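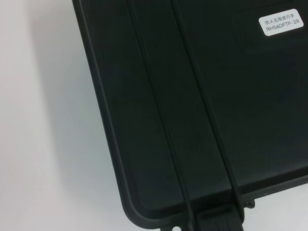

Can you still borrow an instrument from the Wollance library if you live outside the town?
Residents of Hilness and the villages along the river road can borrow on the same terms as everyone else, as long as they hold a current library card.

The instrument lending shelf at Wollance Library opens again in September after a summer of repairs, and the staff there are hoping that plenty of people who have always meant to learn something will finally come in and ask. The collection now stands at 315 instruments, from quarter-size violins and well-loved ukuleles to a pair of accordions that came from the Delić music shop when it closed its doors on Mill Street.

Loans run for eight weeks and can be renewed twice if there is no one waiting. There is no charge for children or students. Other adults pay a small deposit, which comes back to them when the instrument does.

Witold Urbańczyk, who has looked after the shelf from its early days in a cupboard behind the large-print books, spent much of the summer restringing guitars at his kitchen table. He says last year saw 392 loans, the most so far, and that a good share of them went to people over sixty who hadn't played a note since school.

"They come in a bit shy about it, and they tell me they only want to look," he said. "Then it's half an hour later and we're still talking about their grandmother's piano - and of course they go home with something."

The repairs were paid for by a spring concert given by the Clarine wind band, which raised $3,970 in one very crowded evening at the Methodist hall. The money covered new pads for the clarinets and flutes, two replacement bows and a dehumidifier for the storeroom, where the older cellos had begun to suffer.

Borrowers are asked to bring back anything they still have from the spring, even if a string has snapped or a reed has gone missing. The shelf will be open on Tuesday evenings until 8 p.m., and reservations can be made at the front desk or by phone.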